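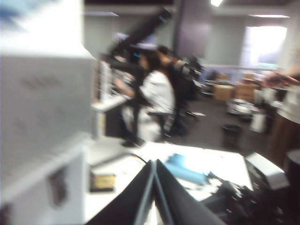 The white worktable, tangle of black cables included.

undeck: the table inventory

Hi! Undeck is my running list of everything that lives on the shared worktable at the Ketville office, plus a bit of text on where each thing should go when we clear it. I started it as a plain text file for myself, then people began asking me where stuff was, so now it has a README.

What's in it

items.csv has 235 rows, one per thing. Columns are name, color, kind, home, and notes. The notes column is a mess (mine, sorry) and it's where most of the good information is.

cables.csv is split out, 84 rows, and yes, they're nearly all black. I gave up on color pretty fast and went by connector at each end plus length. If you find a cable with no tag, put it in the Gastell bin by the window and I'll get to it.

moves.csv is the log of what went where, 3181 lines so far. Don't sort it in a spreadsheet and save over it! The order matters, there are no timestamps before December.

Known problems

- "small box" and "tape" got mixed up in the early rows. I've fixed almost 136 of those entries, the rest still say "box/tape?"
- Anything on the Czerwiński shelf is listed by shelf only, no slot.
- Blue things: I wrote light blue, pale blue and blue for what may be the same color. Search for "blue" and read the notes.

Using it

Take it, copy it, change the columns. If you add a row please fill in home, even if it's just "table". Blank homes break my little check script and then I have to go hunting.

Last full pass over the table: November 29, 2013. The drawers underneath aren't done yet.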